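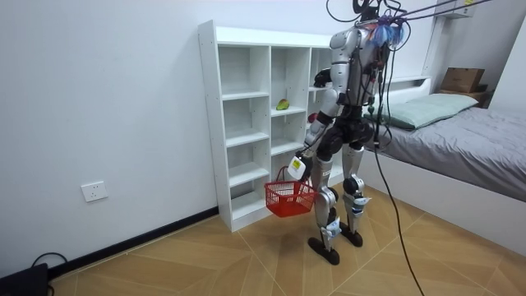 Isla Trevaskis

Week 4 notes: teaching the shelf-to-basket task by teleoperation

Okay, so last time we did kinesthetic teaching, where you grab the arm and push it through the motion yourself. It's great for a tabletop arm. With a full humanoid it gets awkward fast, and you only have two hands (I have bruised a hip trying). So this week we move to remote control, and everything from here through the end of September uses it.

Our running task is fruit from a shelf into a shopping basket. One hand holds the basket, the other one does the reaching. I like this task because it looks like nothing and then eats your whole afternoon! The operator has to keep the basket arm steady while thinking about the other arm, and most of us are terrible at that for the first hour. Remember the Cestura readings on two-arm coordination? Go back to section two before lab, please.

Some words I'll be using. An episode is one complete run, from the start pose to the end pose. A demonstration is an episode we decided to keep. When I say "the Remska set" I mean the 341 episodes recorded by last year's class, of which 337 were kept. The four rejects are in the shared folder too, and they're worth a look - three have dropped frames and one has Senan Moynihan sneezing on the controls.

About start poses. Please vary them. If every episode begins with the feet in the same spot, the policy learns that spot and very little about fruit. Move a step left, turn a little, put the fruit on a different shelf. Then write down what you changed, in the log, at the time. I know you think you'll remember.

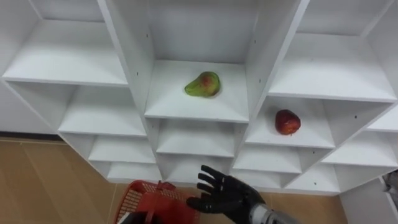
Shona Ruddock, teaching assistant

Isla asked me to write the part about the head view, so hello! Looking down at the shelves like this, you've got the pear on its side in the middle and the apple over to the right on a slightly lower shelf, and the hand coming up from the bottom. It feels natural for a minute or so and then you notice that depth is hard. How far is it from the fingertips to the pear? I still guess wrong, and I've run this task more than anyone.

What helps me is watching the shadow under the fruit and the front edge of the shelf. Bring the hand up in front of the opening first, stop, then go in level. If you come in on a diagonal you'll catch the edge with a knuckle. Slow is fine. We record at 50 frames a second, so a slow reach just gives you a long episode, and Tane's script can trim the pauses later.

Keep the basket somewhere you can see at least part of it before you start the reach. Turning the head to find it halfway through is allowed, but do it with the hand still.

For lab: each pair records 59 episodes, pear and apple mixed however you like, and hands in the log with them. Questions about the Wukmont software go to Cameron Hapeta, questions about anything else come to me or Isla.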